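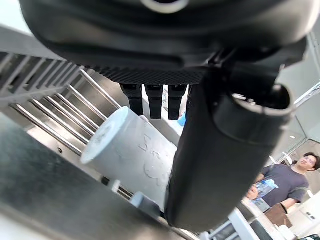 *Foto: archivo de Abundio Robles*

El año en que cerraron la panadería de Pons, mi tía Remedios decidió que iba a seguir comiendo el mismo pan aunque tuviera que hacerlo ella, y como no había amasado en su vida, mandó llamar a mi padre, que tampoco, y mi padre me llevó a mí, que tenía doce años y al menos sabía leer la letra del panadero.

La receta venía en el reverso de una factura. El viejo Pons se la había dado a mi tía el último día, por encima del mostrador, doblada en cuatro, con un apretón de manos que ella siguió contando toda la vida (y que en cada versión duraba un poco más). Decía harina, agua, sal, y luego una palabra que leímos como «Tirkamach» y que ninguno de los tres supo qué era.

—Será una marca de levadura —dijo mi padre.

—Será un pueblo —dijo mi tía, que tenía fe en los pueblos.

Fuimos a preguntar a la tienda de abajo, donde nos vendieron levadura corriente y nos desearon suerte con bastante poca convicción. Era septiembre, hacía todavía un calor tremendo, y la cocina de mi tía daba al patio y recogía el de todos los vecinos. Mi padre se remangó, mi tía se puso el delantal de los domingos, y yo me senté en el taburete alto con la factura en las rodillas, dando órdenes como un capitán, cosa que no me habían dejado hacer nunca y que me gustó muchísimo.

El primer pan salió como una piedra de río. El segundo se quedó pegado al horno y hubo que sacarlo con la espátula de pintar. Con el tercero mi tía lloró un poco, de espaldas, fingiendo que buscaba un trapo, y mi padre, que no era hombre de abrazos, le puso en el hombro una mano llena de harina y le dejó allí los cinco dedos marcados. Nos comimos aquel pan de todas formas, con aceite y azúcar, y estaba malo, pero estaba caliente.

Fue ya entrado el otoño cuando vino a vernos Evo, el nieto del panadero, a devolverle a mi tía una fuente que se había quedado en la tienda. Ella le sacó café, le sacó rosquillas, le preguntó por toda la familia, y cuando el muchacho ya tenía la mano en el picaporte le enseñó la factura. Evo la acercó a la ventana, la giró un poco y se echó a reír.

—Aquí pone «tira de la masa». Mi abuelo escribía así, a saltos, y todo junto.

Mi tía le quitó el papel y lo miró un buen rato. Luego se ató el delantal encima del vestido de calle y le dijo a Evo que se quedara a cenar, que la harina estaba en el armario de arriba y ella no alcanzaba.

Tiramos de la masa los cuatro, uno por cada esquina, como quien dobla una sábana. Se hizo muy tarde. Yo me dormí en el taburete, con la cabeza contra la pared, y me despertó el olor.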